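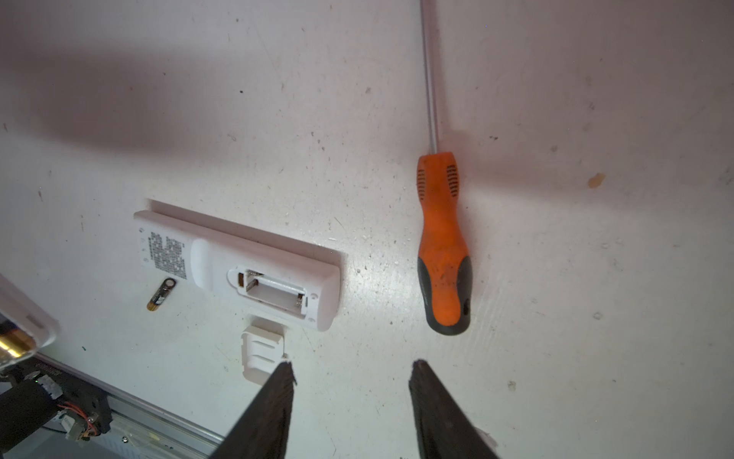

**Esorden Hall - Stage and Front of House Technical**

Pre-show inspection, Boder game music concert, Aug 2, 2024. Capacity as licensed: 2304.

- [x] Fire exits unlocked and clear. Door on the Maihi side sticks at the bottom; opens with a firm push. Reported in April, still open.
- [x] Aisle lights. All working after lamp change in row F.
- [ ] Orchestra riser, rear section. Two leg clamps under-tightened. Retighten and recheck before the choir goes up.

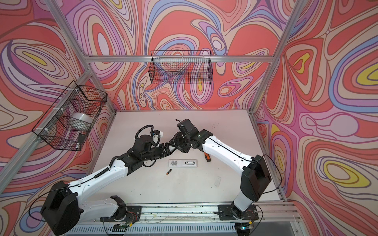

The front section was checked at the same time and needs no work. Handrail on the left steps fitted.

- [x] Flown speakers. Secondary safety bonds in place, shackles moused.
- [x] Sound level at mixing desk, full band: 92 dB(A). Ear plugs at both bars.
- [ ] Haze machine. Fluid low. Detector isolation to be agreed with the duty manager - do not run until signed.
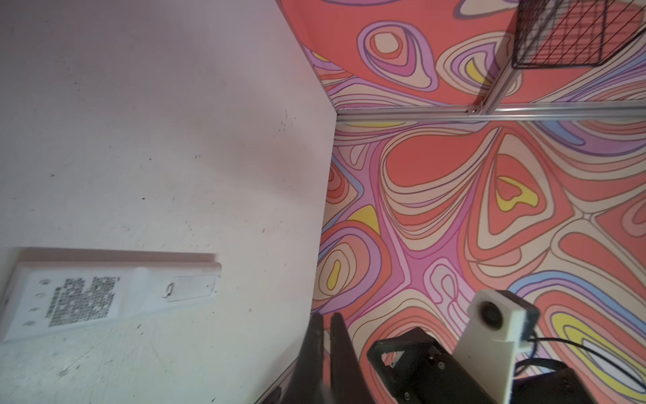
*White item with printed label, on tabletop.*

- [x] Cable runs to Noren video screen. Ramped at 3 crossing points, taped elsewhere.
- [ ] Merchandise queue. Barrier line narrows the foyer route; move it towards the cloakroom.
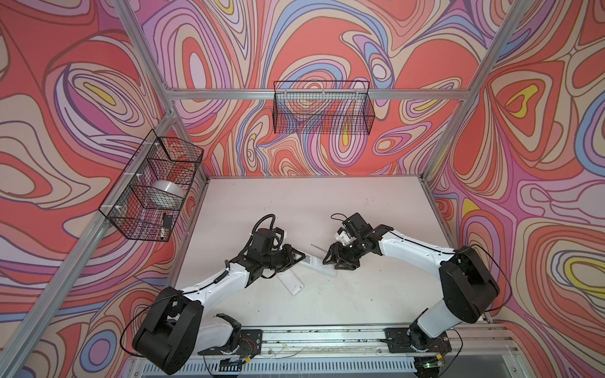
Themis Politis: Barrier moved, route now full width. Riser clamps not done yet, keep that line open until I've been under it with a torch.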